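Last updated: April

Hi Pornthip - my spring update on the Somboon guesthouse grant. It's been a busy stretch and I'm pretty happy with where we are!

The big job was bedding. We now have 48 beds with quilted pads on them, and the blankets are going out as they come back from the laundry (the orange and white ones are everybody's favorite so far).
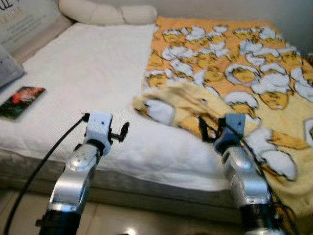
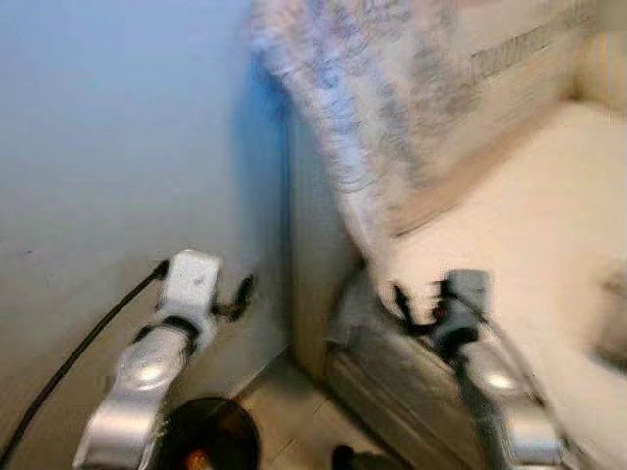
Tassanee Thongsuk wrote back after my last note that the beds were all very well, but she still had families phoning at 9 pm for a room near the hospital and wanted to know when the second floor would open. Fair question. We're aiming for June, and the plumber is the piece I can't control - he's promised me two bathrooms by the end of May.

On money, we've spent 3904 dollars of the furnishing line, which leaves 925 for curtains and bedside lamps. I'd like to move 100 of that over to door locks if you're okay with it. Ulel quoted us a better price than Torkon, though their delivery is slower.

Bookings are now on one shared calendar, so Wichai and I have stopped double-promising the corner room. Shengli Yuan is translating the house rules and I'll send them along with the lock invoice.

Can you let me know about the 100 before the end of the month?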